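Before the arm moves

I've kept a short list of rules for simulated runs since the Zarkau job, and on Sunday I finally typed it up. It's four lines long. Fingers open at the start of every run. Speed at 40 per cent until the path has been checked. No edits to the room once a batch has begun. Every failed run stays in the log, with its settings.

The last one gets the most complaints. At Miltetti we had a batch of 390 runs, and 11 failures had been deleted because they "looked like glitches". Maybe they were, but we couldn't check, so we did the whole batch again – two days gone.

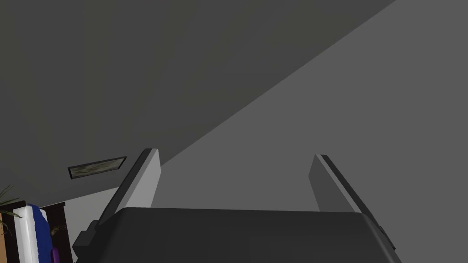 The open fingers rule is the easiest to keep and the first to be skipped. If a run starts half closed, the first grasp can't be compared with the others. I check it by eye as well as in the numbers.

I'd still like a rule for naming rooms. Landau and Niazi both use dates, and I find those hard to search. Suggestions welcome in the comments.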